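**Speaker notes: collecting examples on the manikin bench**
Varkdale session, April 22, 2025. 20 minutes plus questions.

*Slide 1. Title*

Say who I am and where the work was done. The bench is at Skeslow. The software that records and sorts the episodes is Kunon. Don't explain Kunon yet, it gets its own slide.

*Slide 2. What we wanted*

We wanted a policy that can work near a manikin without a fixed script. For that we need examples with a person driving the arm. Our target was 700 episodes. We have 443 we would train on today. Give both numbers early so people don't wait for them.

*Slide 3. The bench*

Keep this short. One arm, two flat black fingers, a manikin on a white tabletop. The wrist camera records every episode. Leave the picture up while I talk about views.

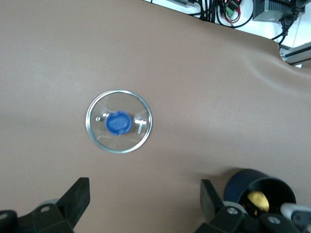
The wrist view is the one the policy leans on most. It moves with the hand, so the target gets bigger as the arm comes in, and the fingers stay in the same part of the view. The cost is that it loses the rest of the bench when it gets close. Operators used to back off and look around before committing. We kept those episodes. They are slower but they train well.

Mention shine. Clear plastic and metal rims throw reflections, and a reflection shifts when the camera moves. In March we recorded 57 episodes under one lamp setting and the policy did badly as soon as the lamp changed. Now we change the light between blocks.

*Slide 4. How a session runs*

- Operator resets the bench by hand.
- Manikin gets shifted or turned a little before each episode.
- Start recording, do the task, stop recording.
- Operator marks it keep, redo or unsure.

Pause on "unsure." We threw out 115 episodes in the first pass, and most of them had been marked unsure when they were recorded. Review is much quicker if the operator marks honestly.

*Slide 5. Kunon*

Show the episode list, then the side by side playback. Skip the export page unless someone asks. If the Rashidi group is in the room, they will want the file layout. It's on the backup slide.

*Slide 6. Still open*

Slips and recoveries. We have too few, and staged ones look staged. Ask the room how they collect theirs.

Leave this slide up for questions.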